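MUS 142: Popular Music and the Recording Studio
Handout 2: The Joint Release

Before the next lecture, students should read the label correspondence in the course packet and listen to the assigned record twice, once without notes.

A joint release is a recording issued by more than one label under a shared agreement. The labels may divide the work by territory, by format or by stage of production. In the case assigned this week, the Zarnusell and Villier labels issued a single long piece by two groups, Ullell and Yáñez, in 2000. Zarnusell paid for the studio and pressed the vinyl. Villier handled the compact disc and all sales overseas.

The piece runs 30 minutes without a break. Both groups played in the same room, and very little was added later. Students should listen for the point at which the two drummers stop following each other -- most listeners place it shortly after the first vocal entry -- and note how the bass parts respond.

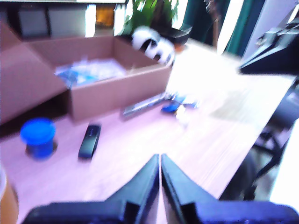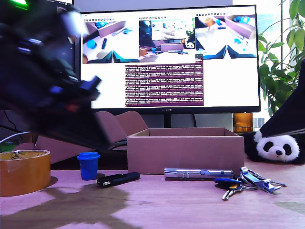

Department of Music, Popular Music Studies

Terms to know

Master: the final recording from which copies are made. Ownership of the master is separate from ownership of the composition.

Split: the agreed division of income among the parties. Splits between labels and splits between performers are set out in different documents and should not be confused.

Catalog number: the code a label assigns to a release. A joint release often carries 2 catalog numbers, one for each label.

Questions for discussion

Who should be listed first on the sleeve when two groups share one track? How did the two labels settle the matter in this case?

Does the length of the piece limit where it can be broadcast? Refer to the letters in the packet.

Written responses of one page are due at the start of the October seminar. Late work will be accepted only by prior arrangement with the instructor.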